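The Ponddale Line

The bus from Ledgate to Ponddale left at twenty past six and took most of the evening. It had 208 on the front, and under the number a card that said Dilden on request. She had asked the driver twice whether that meant he would stop there. He had said yes both times, the second time without looking at her.

She sat on the left side, four rows back, with her coat in her lap. Her brother had told her to sit on the left. From the left, he said, you saw the river first. It was March and getting dark, and by the time they reached the river she saw a long gap with no lights in it, and that was all.

Their mother had sold the house in Dilden to a couple from the coast. The papers were signed. The couple wanted the keys by Monday, and they wanted the back room cleared, which was the one room her mother had not cleared. Her brother had a bad knee and a good excuse. So she had taken two days off from the bakery and bought a ticket.

At Solís the bus stopped for ten minutes and everyone got off except her and a man asleep with his hat on his chest. She ate half a cheese sandwich. The other passengers stood under the station roof and smoked, and when they came back in they brought the cold with them.

It was past nine when the driver called out Dilden. She walked up the hill with her bag bumping against her leg. The key was under the third flowerpot, where it had been when she was a girl, although the flowerpots were different ones.

The house was colder than the street. She turned on the kitchen light and then the hall light and stood outside the back room for a while before she went in. Her father had slept there the last year. Before that it had been the sewing room, and before that it had been hers. The bed was gone now. There was the long table, the chest with the sticking drawer, and the shelf where he had kept his receipts.

He had kept all of them. He had kept the receipt for the wedding rings and the receipt for the dog. She sat on the floor and went through them by year, and when she found a year that made no sense she put it to one side. In the year she turned nine he had paid 1,774 for something, in one payment, in October. The slip didn't say what it was for. It had a stamp from a shop in Ponddale and a signature that wasn't his.

She knew what they had owned that year. They had owned a stove and a secondhand truck. They had eaten a lot of soup. She remembered her mother turning the collar of a shirt so that the worn side was underneath, and she remembered being told there would be no school trip, and why. There had been no money that October. She was sure of it.

She put the slip in her pocket and went on with the rest. By midnight she had the shelf empty and the chest half done. She slept in her coat on the kitchen bench.
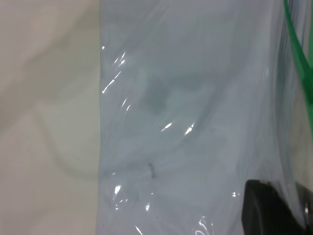

Her brother, when she called him in the morning, wanted to know if she had found the deed to the well, and only then did he let her read him the slip. He was quiet for so long that she thought the line had dropped. Then he told her that it was the piano.

"We never had a piano," she said.

No, he said, they hadn't. Their father had bought it for her and paid for it, and the truck had broken down the same week, and he had gone back to Ponddale and asked the shop to take it back. They gave him most of the money. He had made her brother promise not to mention it, and after a few years it hadn't seemed worth mentioning.

She asked how he could have had that much to begin with.

He sold the lower field, her brother said. Didn't she remember the lower field?

She did remember it. She remembered it as belonging to other people. She had cut across it on her way to school and run the last part, in case they saw her.

After the call she made coffee in a saucepan and drank it standing at the back door. From there you could see down the slope to the line of poplars. Beyond the poplars was a new barn with a green roof, and past that some cows. She tried to think if she had ever said she wanted a piano. There had been one at the church, with a cracked lid. She had pressed the keys after service sometimes, when people were talking outside. That must have been it. She couldn't remember asking.

She finished the chest before noon. The sticking drawer had buttons in it, and a tin of shoe polish gone hard, and a folded sheet of paper with the notes of the scale written out in pencil, do to do, in her father's square capitals. He had put the finger numbers underneath. He had got two of them wrong, or someone had told him wrong.

The couple from the coast came early, a little after one, in a clean car. They were polite. The woman asked if the long table was staying and she said yes, it wouldn't go through the door, it had been built in the room. The man asked about the well. She told him her brother was looking for the deed.

She gave them the key and showed them which flowerpot. Then she walked down the hill to wait for the bus, which was late, and when it came she sat on the right.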